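Search this site Search Go

Kitchen and workshop tips for people who work 9 to 5 in a job they don't love

Evenings are short when the day job takes the best of you. If you want an hour for the work you care about, set it up before you leave in the morning.

Clear one end of the counter and keep it for your own work. Put the tools in a shallow tray so the whole job can be lifted out at dinner time and put back after. Keep drinks on the other side of the room from paper and glue.
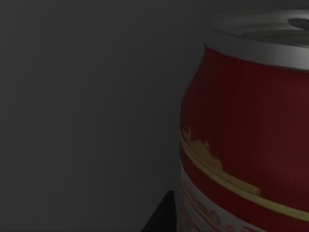

Shayne Merrick writes that the tray did more for her than any planner, and that she went back to bookbinding after 4 years away from it. She keeps a second tray for mending so the two don't get mixed.

Set a kitchen timer for 30 minutes and stop when it rings, even in the middle of a step. Write the next step on a scrap of tape and stick it to the tray.

Cook double on two nights and reheat on the others – soup, rice and beans all hold up well.

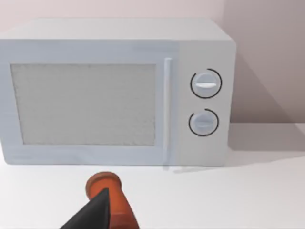
Label the tubs with the contents only and stack the oldest in front. Wash up before you sit down to work, or the sink will be on your mind the whole time.

1,126 shares
2 comments

Related
Sharpening chisels after work
A fold-down bench for a small kitchen
Leaving Clerkance: my first month of part-time hours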